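Skirton Gets Its Earring Fair Back, With Fewer Speeches

SKIRTON, December. The Skirton Makers' Fair returns to the Storside Hall this month after a year off, during which the roof was repaired and several people learned to make earrings. Doors open at 10 a.m. Admission is free, as it has always been, despite a proposal every spring to change that.

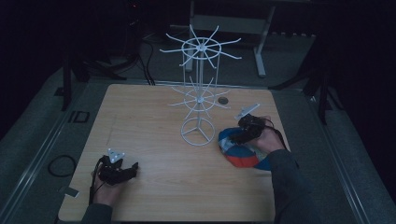
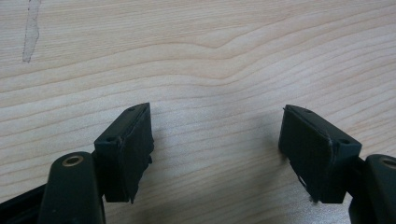

The fair will host 20 jewelry makers, most of them from within walking distance and one who insists on coming by boat. Between them they have applied for far more table space than the hall contains. Organizer Laimutė Rebane settled the matter with a tape measure and a firm tone of voice.

"Everyone has the same size table this year, including me," Rebane said. "I have received letters about this. I have filed the letters."

New for this edition is the Odd Earring Exchange. Visitors who have lost one of a pair are invited to bring the survivor and swap it for somebody else's. A trial run in the library lobby took in 867 single earrings before the librarians asked for their counter back. Two of those turned out to match each other, and their owners, who had lived on the same street for years, are said to be on good terms.

Silversmith Italo Colombo will run the repair bench from noon until the light goes. He will replace hooks, straighten posts and untangle chains. He will not value your grandmother's brooch, and asks that the brooch be left at home so the question doesn't come up.

Kristaps Raudsepp returns with his enamel work, and with the talk on enamel he gave last time. The talk has been cut to 15 minutes following feedback. The full version is available on request, and Raudsepp says he is still waiting for the first one.

Beginners can book a place in the wire-bending class led by Deividas Kazlauskienė. Pliers are provided. Children under 12 need an adult with them, and experience suggests the adult will be the one asking for help. Places go to whoever signs up first at the hall office.

Coffee and soup will be sold in the side room. The soup is lentil. Last time's soup was also lentil, and there was some left, but the hall wishes to make clear that this is a different batch.

Parking behind the hall is limited and the slope is icy before midday. The bus stops at the front gate. Makers may unload from 8 a.m. and should have their cars moved by 9:30.

For table maps, class bookings or to claim an umbrella from the previous fair, contact Ivars Krūmiņa at the Storside Hall office, open weekday mornings.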